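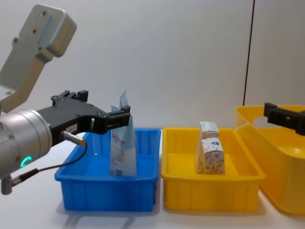
Two-Arm Sorting Bench: Report to Members on the Zimier Project

The Zimier project, which occupies the long white table in the north bay of the Sundon Shared Workshop, completed its first full month of bench work in September. The project group was asked to report to the membership on the state of the build, the money spent, and the arrangements for sharing the bay with other users through the winter. Members who have booked the laser cutter or the drill press on the Mathew Street side will not be affected by anything in this report except the changed arrangements for the extension reels, which are set out near the end.

The purpose of the build is modest. Two arms, mounted at opposite ends of one table, are to move small household packages between open plastic bins without crushing them, dropping them, or striking one another. The group chose packages of mixed stiffness on purpose. A carton keeps its shape until it is squeezed too hard and then does not recover. A squeeze tube gives way at the middle and is firm at the crimp. A pouch changes shape each time it is set down. All three kinds are in use on the bench, together with a blue bin, a yellow bin next to it, and a taller yellow container with a handle opening at the far side.

Work began with the table itself. The old surface had a shallow bow, and every height measured at one end was wrong at the other. It was replaced and leveled before either arm was bolted down. The group recommends that any member planning a fixed installation settle the table first, as a week was lost in August to adjustments that had to be repeated.

Each arm carries a black two-finger gripper at the wrist. The finger pads are the third set to be tried. The first set was printed in a hard filament and left marks on the cartons. The second was too soft and let the tubes turn in the grip. The present pads are flat-faced and have needed only light cleaning. They are held on with screws and can be changed at the bench, and the correct driver is kept on the hook beside the emergency stop. Please return it there.

Position of the bins matters more than was expected. When the blue bin is placed square to the table edge, the left arm approaches it with the wrist near the end of its travel. Turning the bin a little allows a more comfortable approach, and the group is still comparing angles. The bins are not fixed down, and members passing the table are asked not to straighten them.
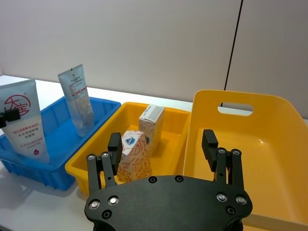
The view from the wrist

A small camera at the gripper looks outward past the fingers. From there the bins appear very large and the gripper itself hides a good part of whatever is directly in front of it. Early attempts to line up on a carton with this camera alone were poor. The group now uses the wrist view for the last few inches of a movement and a second camera, worn at chest height by the person at the bench, for everything before that.

Shiny surfaces remain a difficulty. The floor of the tall container reflects the ceiling lights, and the Wullent software, which handles the matching of one camera view to another, has more than once taken a bright spot for an object. Switching off the row of lights nearest the window has helped. A sheet of diffusing film for that fixture has been ordered.

Passing between two arms

The more demanding exercise is one in which both grippers work at the same package. One arm takes the tube near the crimped end, and the other comes in low, with its fingers open on either side of the body. The order of events is then fixed: the second gripper closes, the first waits, the first opens and backs away along the line it came in on. If the first gripper leaves on a different line, it tends to drag the top of the tube with it.

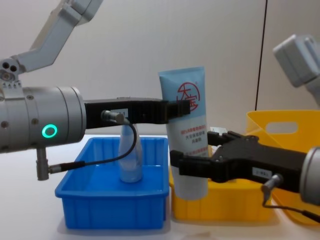

Clearance between the two wrists is the main concern in this exercise. The group has set a zone over the middle of the table which only one arm may enter at full speed. Once one arm is inside it, the other must move at the reduced rate, whatever it has been told to do. The rule was written into the control program in the second week and has not been relaxed. It makes the work slow, and the group is content with that for the present.

The cables need attention. On each gripper a thin black cable leaves a round silver connector and hangs in a loop, and on the left side the loop can come down in front of the blue bin. A clip that holds it closer to the wrist has been drawn up and will be printed when the machine is free. Until it is fitted, the person at the bench should check the loop before starting any movement that lowers the left wrist. A spare cable is kept in the drawer marked Zimier.

Results so far

The group logged 121 attempts at moving a single package from one bin to another during September. The log sheets are in the binder at the end of the table and may be read by any member. Attempts ended early by the operator are entered along with the rest, with the reason written in the last column. Most of those entries concern the pouch, which folds over when it is gripped too low.

Stacking was not part of the original plan. It was added at the suggestion of members attending the open evening, who wished to know whether one carton could be set down on another. The small cartons are light and their tops are not flat, so that a stack is easily disturbed when the gripper is withdrawn. The group will continue with stacking only where it does not take time from the tube exercises.

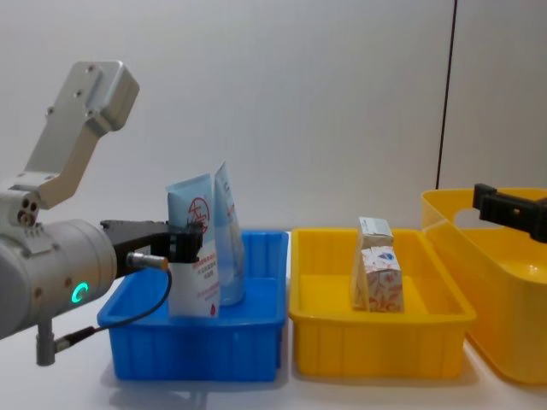

Sundon Workshop Office

Expenditure on the project to the end of September came to $1,539, against an allowance of $3,000 for the year. The largest single item was the replacement table surface. The bins were bought locally and the packages were brought from members' homes. No further purchase is planned before the winter meeting apart from the diffusing film already mentioned and a box of screws for the finger pads.

Use of the bay

The bench may be reserved in periods of 30 minutes by members who have completed the arm induction. Reservations are entered on the sheet by the door. Each period begins with a check of both emergency stops, and the person at the bench must not leave while either arm is powered. A green ring light is fitted at the wrist, and members new to the bench should note that it is an indicator only. A member who needs to reach into a bin must press the stop first and must not rely on the light.

Visitors may watch from behind the yellow floor line. Children are welcome at the open evening when accompanied by an adult.

The extension reels formerly stored under the long table have been moved to the rack opposite the Mathew Street door. They were getting in the way of the table legs and the power supply for the right arm. The reels are to be wound fully before they are hung up.

Next steps

The group intends to fit the cable clips, repeat the single-package exercise with the bin at three different angles, and write up the handover procedure so that it can be followed by a member who was not present when it was developed. A draft will be placed in the binder for comment. Written remarks may be left in the project tray or sent to the workshop office, and the next induction for the arms will be listed on the notice board once the clips are in place.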